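Storing loose CPUs on a printed wall panel, bad idea?

tarnent_bench
I have a drawer of pulled processors from office machines and I'm tired of digging through it. I want to mount a gray printed panel on the aluminum extrusion at the back of my bench, with pockets for small parts and a few shallow slots for CPUs. The chips would stand in the slots with part of the heat spreader showing so I can read the model. Has anyone used something like this for more than a few weeks?

oldsocket
I wouldn't. Plain printed plastic holds a charge. Put them back in clamshells, label the clamshells, and stand them in a shoebox. Costs next to nothing.

Britell Repair
We had printed slots on the wall at the shop for 9 months and didn't lose a chip that I know of. Most of ours were the kind with contact pads underneath. If yours have pins, forget the wall. One bump and you're straightening pins with a mechanical pencil.

oldsocket
"That I know of" is doing a lot of work there. Static damage doesn't always show up the same day.

Britell Repair
Fair. We tested every chip before it went into a build, and the slots only held what we needed that week. The rest stayed in trays.

tarnent_bench
Mine are nearly all pads, 19 chips total. The pinned ones can stay in foam. How tight should the slot be? My first print was so snug that I had to wiggle the chip, and I didn't like that.

Cù
Loose enough that it drops in under its own weight. Make it a U shape, open at one end, and keep the rim low so you can hold the chip by its edges. Mine lean back 5 degrees and stay put. Also sand the inside of the rim. Layer lines catch the corners of the green board.

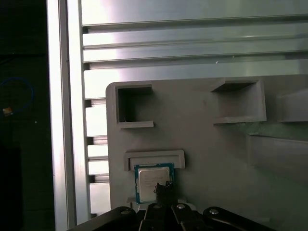
trinico_parts
What do you clean the heat spreader with before a chip goes into storage?

Cù
Isopropyl alcohol and a coffee filter. Wipe off the old paste, let it dry for a few minutes, then store it.

oldsocket
Agree on the alcohol. Still say clamshells for anything you'd be sad to lose.

tarnent_bench
I'll print a looser slot Thursday and keep the better chips in clamshells. Anybody have a source for static-safe filament that isn't 30 dollars for a tiny spool?

Contact us | Forum rules | Copyright Trinico Forums | Back to top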